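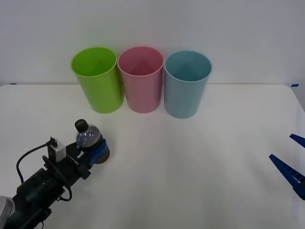 Left arm with the bottle, right arm waiting. Green, pink, blue along the back.

Sunday, bench two

Right, writing this down while I'm still cross about it, otherwise it'll turn into one of those faults we all half remember and swear was something else.

Short version: the left arm let go of its grip for a moment in mid-air during the bottle runs, twice, and the log says everything was fine both times. I've got a pretty good idea why (cable, it's nearly always a cable) but I haven't proved it yet, so please don't anyone go and order parts on the strength of this page.

Long version. I was on the sorting job for Du Plessis, same as all week. Left arm picks the bottle up, brings it round, right arm stands by, bottle goes to whichever colour the script asks for. I wanted 61 clean runs in a row before touching the speed again. Got to run 30 without so much as a wobble and was feeling very pleased with myself, had even put the kettle on.

Run 31, the left fingers opened by a whisker halfway through the lift and closed again. You could hear it, a sort of tick-tick, and the bottle slid down and tilted but stayed in. I thought I'd imagined it. Checked the log: grip command steady, position steady, no warnings. So the controller reckons the fingers never moved, and I was sitting there watching them move!

Carried on, which I shouldn't have. Four runs later it did it again, and this time the bottle went. It landed on its side and rolled off the front of the table before I could get a hand to it (and I'm glad I didn't get a hand to it, see below). Cap held, no mess, small dent near the base of that bottle. I've put it in the reject box and swapped in a fresh one.

First suspect was the fingers themselves. They're the ribbed blue ones from Sinine and we have been known to blame them for all sorts. I took both pairs off, flexed them, looked for splits between the ribs, put them back. Nothing wrong that I could find. Then I drove the right arm in close to the cups and opened and shut it by hand from the pendant for a good while, just to have something to compare against. Not a single tick out of it.

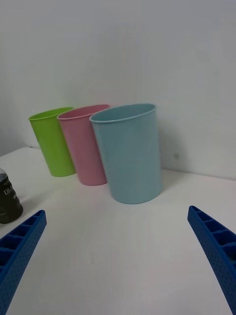 Wrist view, fingers open, looking towards the three cups.

So not the fingers, and not the open/close routine, as both arms run the same one. That leaves something on the left arm only. Ashraful Sarkar rang about the key for the store cupboard and got the whole saga whether he wanted it or not, and he asked what the arm was doing at the moment it happened. Good question. Both times it was on the way up with the wrist turning, and at no other point in the run.

I went back through the joint log for the two bad runs. The wrist reading was 1485 counts at the first slip and within a hair of that at the second. Every good run goes through the same number too, of course, so it isn't proof. But it does smell like a wire that's being tugged at one particular angle and only sometimes minds.

Next thing was to stop lifting at full speed and creep up to that position in small steps, bottle in hand, foam mat on the floor at the front. I did that 3 times and paused at the top each time so I could have a proper look along the arm from the side without putting my head anywhere stupid.
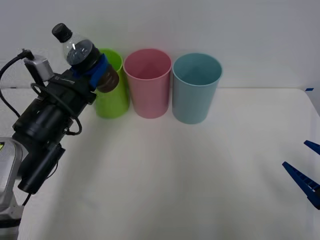

Left arm up, bottle held at a slant. Wire loops at the middle joints are what I'm on about.

No slip in any of the slow lifts, annoyingly. But look at those loops round the middle of the arm. There's a lot of loose wire there, and I don't remember it being so baggy when we fitted the Grerier harness in September. My theory is that one of them catches on the edge of a joint on the way up, pulls on the gripper plug, and the power drops out for an instant. The fingers relax, power comes back, the fingers close. The position reading would come back with the same value it had before, so the log looks spotless. I'd like that theory a lot more if I could make it happen on purpose.

About the hand. When the bottle went I reached for it, pure reflex, with the arm live and still going. I pulled up short, but only just. The stop button was on the far end of the bench where I'd shoved it to make room for the laptop. That's on me. It's now at the front edge on the right, stuck down, and it stays there please, laptop or no laptop. And if something falls, let it fall. Bottles are cheap.

Also, the Skarov controller has a supply voltage channel you can log, and we've had it switched off all this time to keep the files small. It's on now for the left arm. If the power's dipping it ought to show.

Still to do:
Power down, reseat the gripper plug, wiggle test with the meter on it
Tie the loops back, leaving enough slack for a full wrist turn
Same check on the right arm while the ties are out
Full speed from run 1 again, mat down, voltage logged
Tell Du Plessis the speed test has slipped (I'll do it, after lunch)

Left arm is tagged out until the plug's been looked at. Right arm is fine to use on its own, cups can stay where they are.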